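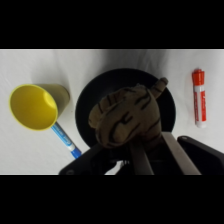
Zutton finger pads, revision 4, replace the pads fitted to Sumov two-finger grippers before August. The earlier pads could slip on soft goods after a power dip. The motor lost holding force for a moment, the controller did not report it, and the arm carried on with a part that was no longer held. Hard parts such as marker pens were rarely dropped. Plush and loose fabric were, and a stuffed toy like the striped tiger between the fingers, held over a pan, is the sort of load we now use to check every pair.

What to do if you have the old pads

Stop using the gripper above people or open machinery. Set the speed limit to 9 per cent until the new pads are in. Grippers with a Fivum brake module are affected too – the brake locks the arm, and the fingers can still open.

In the box

One pair of pads, 4 screws, fault-reporting firmware on a card.

Fitting

Isolate the power before touching the fingers. Swap both pads, never one. Load the firmware, then run the grip test from the service menu. Fault code 477 means the holding force is too low: take the gripper out of service and contact us.

Order code: Zutton 889
Supplied by Sjöberg. Free of charge for affected units.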